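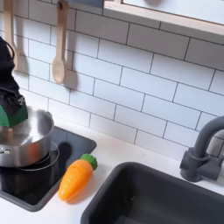

Can a robot learn a kitchen chore by watching recordings of people making mistakes?

It can learn a surprising amount of it, provided the mistakes are labelled and the recordings carry on long enough to show how the person got out of trouble.

The Understudy Learns From the Fluffed Lines
March
By Dario Amato

The carrot is plastic, the stove heats nothing and the sink has never met a dirty plate. I have spent an afternoon in the Ashworth lab watching research conducted on a counter built for preschoolers, and I can report that it is harder than it looks. The pot is real enough to be slippery. A small, round, stainless steel thing with a short handle, it sits on a black saucepan and offers a gripper very little to hold on to besides its rim.

Shinji Tsuji has strong feelings about rims. "Come in a finger's width too low and you shove it," he says. "Too high and you pick up a lovely big handful of air."

For years the custom in his field has been to show a robot only good behaviour. A person steers the arm through a task, the clean attempts are kept, and the embarrassing ones go in the bin. The robot grows up like a child at a very expensive school. It has beautiful manners and no idea what to do when something falls over.

Tsuji's method, which he calls Cluvora, goes through the bin. His group recorded 4,000 steered attempts at a set of kitchen tasks and found that 2,067 of them contained a blunder of some kind: a nudge, a slip, a carrot sent rolling. Most labs would have tossed the lot. Cluvora marks the moment things went wrong and the moment the operator had them under control again, then trains on the stretch in between as a skill of its own. The blunder itself is kept as a warning, and the model is taught to steer away from motions that resemble it.

The comparison was a plain one. One model was trained on 2,000 recordings, blunders included, with the Cluvora labels. The other got the same number of attempts, all of them spotless. When everything began where it should, you could hardly tell them apart. Then the team started shifting the pot after the arm had begun to move, and the well-bred model mostly carried on grasping at the place where the pot used to be. The Cluvora one paused, backed off and tried again, with the air of somebody who has dropped their keys before.

It doesn't always come good. The paper lists 271 failures, sorted by type, in an appendix I enjoyed more than the results. The largest group is headed "repeated recovery", meaning that the robot fixed a problem it didn't have, knocked something, and fixed that. I have colleagues who work this way.

There is also the labour. Marking up the blunders by hand took longer than recording them, and two people watching the same fumble will disagree over when it began. Tsuji's next project, Zavinari, is meant to find those moments automatically. So far it flags any hesitation as a disaster, including one where the operator had stopped to sneeze.

Comments

Wusley: Would've liked to see a real stove. Does any of this hold up once there's water in the pot?

tinlid: My toddler runs the repeated recovery program at every meal.

gumboot_g: Appendix is the best part, agreed. Read the one about the ladle.

Contact the editors | Copyright, all rights reserved | Back to top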